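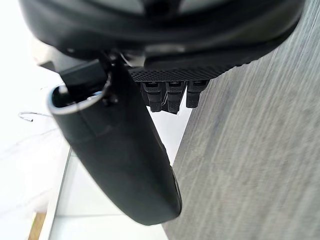

Surface finish, in the trade of molded goods, is the look and feel given to the outside of a part, as opposed to its shape, its color or whatever it was bought to do. It runs from mirror gloss at one end to coarse grain at the other, and most objects settle somewhere between the two after a meeting. Finishes are often mixed on a single object. A smooth, slightly glossy dark plastic shell with softly rounded contours may sit directly over a flat plate covered in a fine, dense pattern, and the eye reads them as separate parts before it has worked out what either one is for. Makers of household goods have leaned on this effect for decades, with results that range from handsome to the inside of a rental car.

Terms

Gloss is the share of light a surface throws back in one direction. Grain is any pattern pressed or cut into it, including imitation leather, imitation wood and imitation cloth. Matte is officially the absence of gloss and unofficially the finish chosen when a designer wants to be taken seriously. Satin lies between gloss and matte, and is where arguments about gloss and matte usually end up.

How a finish is made

A molded part copies the inside of its mold. To get a glossy part, the steel must be polished with finer and finer grit, a slow job that is done largely by hand and priced accordingly. To get a grained part, the steel is etched with acid, blasted with beads or, more recently, cut with a laser. Every scratch in the steel is passed on to every part, faithfully and for years.

Grain has one practical demand that drawings tend to forget. A textured wall must lean slightly, so that the part can leave the mold without dragging its pattern off on the way out. This lean is called draft. The deeper the grain, the more draft it needs, and a good many deep and beautiful grains have become shallow ones the week before tooling began.

Reasons for choosing one

Gloss makes dark colors look deeper and small objects look expensive. It also records fingerprints, dust and the path of every cleaning cloth. Grain hides all three, along with sink marks, flow lines and other small failures of molding that the buyer was never meant to hear about. It can help the hand hold on, although many patterns sold as grip are too fine to do much gripping.

Woven patterns deserve a separate note. The crossed look of carbon fiber moved from costly parts, where it was a by-product of the material, to cheap ones, where it is a picture of the material. The pattern adds no strength. It does add a line to the brochure.

The Komis kettle

A case often cited by teachers of the subject is the Komis electric kettle, made in Paltundale. Its first version had a body in high-gloss black. Aniela Zalewska, who ran the finishing shop, asked for a light grain on the handle and was told that it would spoil the line of the thing. The company received 865 returned kettles in its first year on sale, of which 179 came back with the complaint that they were scratched on arrival. They were not, strictly speaking, scratched on arrival. They were scratched by the paper they were wrapped in, which the company had also chosen.

The second version kept the gloss on the lid and put a fine grain everywhere else. Zalewska's original request, dated March 6, 2019, was later framed and hung in the shop, reportedly by Zalewska.

Measurement

Gloss is read with a meter that shines a light at a fixed angle and measures what comes back. Grain is harder. Depth can be measured, but two grains of equal depth may feel nothing alike, so most shops still compare the part with a sample plaque, held at arm's length near a window. The Eide plaque set, common in small shops, has 14 grains, 2 of which Darcy Morin has described in print as "the same grain, billed twice."

Wear

Gloss surfaces grow dull with use and grained surfaces grow shiny, so that given enough time the two approach each other. The process is easiest to see on old keyboards and steering wheels. Chantal Pelletier proposed the name "meeting wear" for it, but the trade continues to call it "the shiny bit."

See also: Draft angle; Mold polishing; Imitation leather; Kettle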